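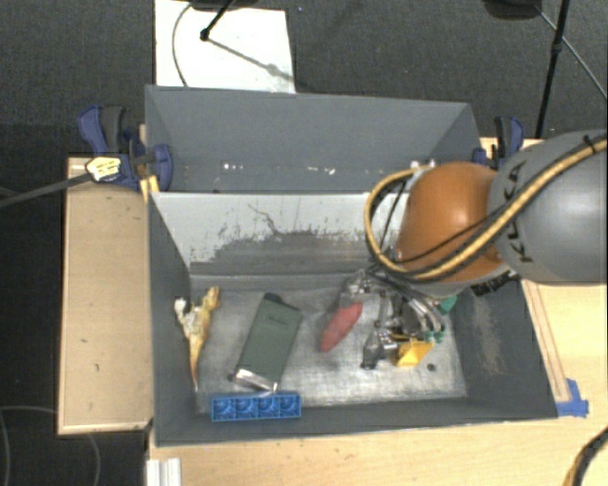 4.2 Clearing a mixed bin

Claims that picking is a solved problem tend to rest on tidy stock. We therefore looked again at the Premdale trials, where an arm had to empty one bin of odd items into another with no list of what was in it. Figure 3 shows the set-up, with the KUKA arm over the front bin.

Of 2771 attempts, 937 ended with an item in the second bin. Hopkin and Lewis call this "promising"; we are less sure. A person doing the same chore would hardly expect to miss two times in three, and the count leaves out every run stopped by hand. Nor does it say which items were moved. If the easy ones went first — and the logs suggest they did — the rate flatters the machine.

Flat trays and slim cases lying close to the bin floor deserve a separate score, as do soft or crumpled things. The Flurngate group gave such a breakdown for its first 1000 attempts, but then dropped it. Until both groups report by item, we would not take either result as a sign that the work can be left to a machine overnight.

Figure 3. Bin-to-bin task, Premdale trials.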